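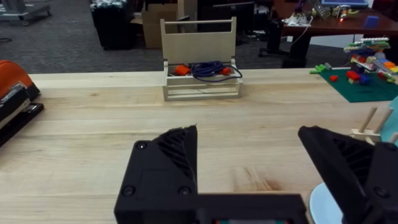

October 22, 2018. Seating trial, Year 8 practical group, Murum block. Third go at the "settle in under 3 minutes" idea and it's getting better, slowly. Tables set before the bell this time, everything a pair needs already on the table so no queue at the cupboard. Tidy rule is the same for all of them – cable coiled, coil in the wooden caddy, caddy upright in the middle of the table, handle up so either side can grab it. Put the rule on the board in five words and did not say it aloud. Fewer arguments than when I say it aloud.

Timings. Door to first pencil moving: 3 min on the nose for the front half, back half nearer the old figure, didn't catch it exactly as I was dealing with a coat. Last May the same start took us well past that with a smaller group so am counting it as progess.

Seating. Pairs by draw, not by friendship. Two complaints, both gone by the time the work started. The back left pair need splitting whatever the draw says. Window pair fine, suprisingly fine, leave alone.

Noise. Tried the hand signal instead of the voice. Works if I stand still. Does not work if I am walking, they think I'm waving at someone. Stand by the sink from now on.

Asanka Sheikh sat in for the first 30 minutes with the tally sheet from the Stollotville day. Notes: I repeat instructions too much (yes), I answer called-out questions when I said I wouldn't (also yes, 40 minutes in I was still doing it, after Asanka had gone and I should've known better). Wants me to try a pause after each instruction. Long one. Will feel daft.

Consequences – used the "sort it out by the end and tell me how" line once, on the pair who had swapped seats. They did sort it. One case only, no conclusions yet.

Praltia sheets: too wordy. First page is all preamble and half the group never turned over. Cut to one side before next time. The Valdovinos version has the steps down the left and a blank column on the right for their own notes, much better, copy that layout.

To do
– reprint sheets, one side
– move back left pair
– ask Asanka for a second visit, last part of the lesson this time, full 60 if possible
– spare pencils, again
– pack-up signal: still haven't got one, bell is too late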